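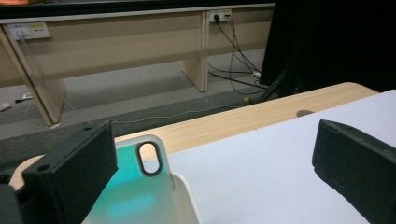 When should a plastic storage box be used in place of a drawer or an open shelf?
Use a box when the contents have to travel together, for instance from a cupboard to a table and back again. Things that are used where they are kept belong in a drawer or on a shelf.

Household Storage, Session 5: Boxes and Tubs
Notes by Kornél Bozsik
Wednesday, July 28, 2021

Bring last week's cupboard plan with you. We will need it for the second exercise.

Choosing the plastic

Clear plastic shows the contents but also shows the mess. Frosted or semi-transparent plastic lets you see colour and rough shape, and is usually enough to tell the sewing box from the paint box. Solid colours need a label. Put the label on the short side if the boxes will stand end-on, and on the long side if they won't. Lids are a poor place for labels once boxes are stacked.

Handles and slots

An opening near the rim gives the fingers somewhere to go and lets a little air in. Small items such as beads, screws and pins should not be filled up to the level of a slot. Lift a full box with both hands. A thick lip will take more weight than a thin wall, but check it for white stress lines before you trust it.

Weight

For a high shelf, keep the contents under 900 g. The Sullow kitchen scales in the cupboard by the door will do for this. Heavy boxes go between knee and waist height.

Sorting at the table

Clear the table first, then lay down a large sheet of plain paper. Small parts show up well on it and it can be folded into a funnel afterwards. Empty one box at a time. Make three groups: keep here, keep elsewhere, give away. Wipe the box before anything goes back in, corners included.

Exercise 1
Work in pairs. Sort one box from the Marley shelf and write its label. Allow 20 minutes.

Exercise 2
On your cupboard plan, mark each box with its contents and the height of its shelf. Note any box you would have to move to reach another.

For next session
Read the McIntyre handout on drawer dividers, pages 3 to 5. The Mondden room is being painted, so we meet upstairs. Plans can be handed in then.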